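Suture practice pads to be shared between Garnatham and Stustberg

Trainees at two teaching hospitals will work from the same set of practice pads from September, after the skills rooms at Garnatham and Stustberg agreed to pool their orders.
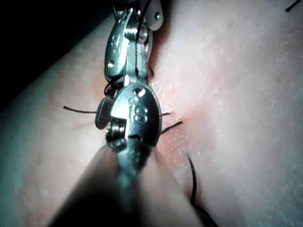
The agreement covers the soft, skin-like pads used for early work on handling and stitching, along with needles, thread and the trays they are kept in. Until now each site has bought its own, and trainees who moved between them often found that they were practising on a different material from the one they had started with.

Rehema Rotich, who runs the skills room at Garnatham, said the difference was bigger than it sounded. "Some pads are firm and some give way under very little pressure," she said. "If you have learned on one kind, you pull too hard on the other and the stitch tears through. People were spending their first session getting used to the pad again."

The two rooms tried 4 types of pad over the spring. Trainees were asked to place a row of simple stitches, tie them off and then remove them, and to write down how the surface behaved. The chosen pad was the one most of them marked as easiest to return to after a break, though several said it creased more than they would like.

Junpei Hayashi, a second-year trainee who took part, said he had preferred a thicker pad but could see why it lost out. "It was good for deep stitches and not much use for anything near the surface," he said. "We do a lot of surface work at the start."

A total of 19 trainees will use the shared stock in the first term. Each will be given a pad of their own, labelled on the back, and will keep it until it is too worn to hold a stitch. Pads will be stored flat in covered trays, away from the window. Sharp or toothed instruments should not be left lying on them between sessions, as the marks can stay in the surface.

Bookings for the Garnatham room will open at 8 in the morning as before. Stustberg will keep its evening hours for those coming off day shifts, and trainees from either site may now book at both. The last booking of the evening must leave time for clearing up – needles counted back in, thread ends picked off the mats and pads wiped down before they go into the trays.

Roos Dierckx, who looks after supplies at Stustberg, said the joint order would be placed twice a year and that old stock would be used up first. Pads left over from earlier orders have been set aside for open days and for school visits.

The arrangement will run for two terms and then be looked at again. Comments on the pads can be left in the book by the door in either room, or given to Rehema Rotich or Roos Dierckx directly.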